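Laur Tabletop Set

Demonstrations for training manipulation policies, recorded on two arms at the Varkari workshop in Bruridville. Maintained by Lino Vitale.

Contents

1418 episodes, split into train and held-out parts. Held-out episodes come from sessions that share no objects with train. Nearly 100 episodes are flagged as failed and kept in the train part; filter on the success field if you do not want them.

Each episode folder holds:
- wrist camera video
- joint positions and gripper opening, one row per video frame
- a task sentence in plain English
- a meta file with session, operator code and success flag

Collection

Operators run the arms by hand control through the Eltov recorder. An episode starts when the operator presses record and ends on the second press. Idle time at the start is trimmed to 2 seconds. Idle time at the end is left alone.

Object positions are changed between episodes. The table is not cleared to a fixed layout, and loose items may stay on it from one session to the next.

Camera view

The wrist camera looks along the gripper from behind. The housing and both fingers take up the lower center of the image. Cables, parts of the arms and people near the table can also be in view. Do not crop the bottom of the image if your model needs to see the fingers.
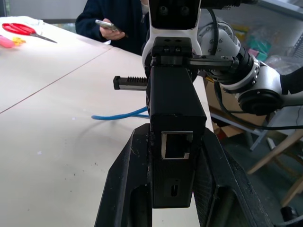
Known issues

- Sessions from August have gripper opening logged 5 rows late. The loader corrects this by default.
- Task sentences were typed by operators and spelling is uneven.
- Lighting was not controlled.

Contact

Send corrections to Lino Vitale with the episode number and the row where the problem starts.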